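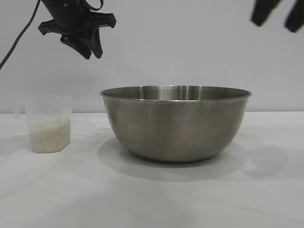 *Plosance Money Letter, no. 242, reader questions*

**What counts as a bad loan at my credit union?**

At Plosance a loan gets the label once you're 60 days behind. Other lenders wait longer, so check your agreement! I did when I moved my car loan over from Casier, and the wording was quite different.

**I'm 15 days late. Am I in trouble?**

You'll owe the late fee ($20 on my old loan, grr), and you should call them now. I put off that call once for a whole week and felt silly afterward, the woman on the phone just moved my due date.

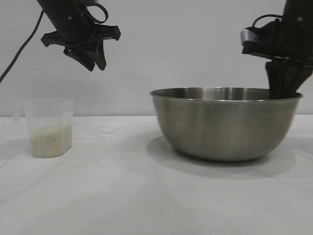
**Can they take my savings to cover a missed payment?**

Sometimes, yes. It's called the right of offset, and it lets a lender pull what you owe from an account you hold with them. Say your savings are that measuring cup, half full of rice, and your loan is the big steel bowl: they can tip one into the other, and the bowl may still want more. I keep my rent money at Leinonen for exactly this reason (my loan is at Plosance).

**What if my loan gets sold?**

Mine went to Distach one November. Same rate, same balance, new place to send the payment. Keep the letter!

**Does a written-off loan go away?**

Nope. The lender has cleaned up its own books, but you can still be asked to pay.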